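Section 6. Assessing a Chore Before Automation

6.1 Purpose

This section describes how a site should judge whether a household or shop-floor chore is ready to be given to a Stodaneo unit. It applies to tidying, sorting, packing and unpacking. It does not cover floor cleaning or any task that involves heat, blades or liquids in open containers.

Owners often ask whether the unit can "do the housework." At present the answer depends on the chore. Moving boxed goods of one size from a shelf to a tray is well within reach. Emptying a box of mixed belongings remains difficult, and the unit should carry out such work only under supervision.

6.2 Before you begin

Read Section 5 (Workspace and Lighting) in full. The person carrying out the assessment must have completed the operator course and must be able to reach the stop control at all times.

CAUTION: Do not assess a chore while children or pets are in the work area.

6.3 Procedure

1. Choose one chore and write it down as a single sentence with a clear end point. "Empty the box onto the table" is suitable. "Tidy the room" is too broad and will be refused by the planner.

2. Perform the chore by hand at normal speed and record the time taken.

3. Perform the chore again using the hand-held gripper only. Any item that you cannot pick up with the gripper should be entered on the assessment sheet as Class C.

4. Sort the remaining items. Class A items are firm and keep their shape. Class B items bend, fold or squash. Items that can be seen through, such as drinking glasses and clear bags, are always Class B, even when firm.

5. Note which items touch or cover one another. A Class A item lying under cloth or tissue is to be treated as Class B until it has been uncovered.

6. Set the unit to Trial mode and run the chore. Remain within arm's reach of the stop control.

7. Repeat step 6 until 38 trials have been entered. Return the items to a different arrangement before each trial.

8. Send the completed sheet to the site lead for review.

NOTE: Trial mode limits grip force. An item dropped in Trial mode should be recorded as dropped. Do not raise the force setting in order to complete the trial.

CAUTION: Flowers, paper goods and knitted items can be damaged at grip settings that are safe for toys and packaged goods. Use the lowest setting first.

6.4 Reading the results

In the review led by Olanrewaju Okafor at the Raju site, 371 trials were entered across several chores. Trials with Class A items alone seldom needed help. Mixed boxes needed a person to step in far more often, most commonly when a soft item was lifted together with the item beside it. The review team advised that mixed unpacking be kept at Supervised level, and this remains the default in the current release.

A chore may be moved to Unsupervised level only when the site lead has signed the sheet and no Class C items are listed. A single Class C item is enough to hold the chore at Supervised level — the planner has no means of leaving it for a person and carrying on.

6.5 When results are poor

Check the lighting first, then the finger pads. Worn or dusty pads account for many failed grips and may be replaced without tools. If the results do not improve, divide the chore into smaller ones and assess each separately. Removing the soft items by hand and leaving the firm ones to the unit is an accepted way of working and may be entered on the sheet as a shared chore.

Questions about classes and levels should be sent to Maarten Verbeke, Site Support. Allow up to five working days for a reply. 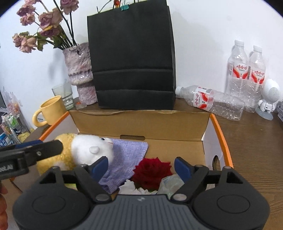
Figure 6-1. Mixed box with soft items, a rose and a clear bag, at the hand-held gripper stage.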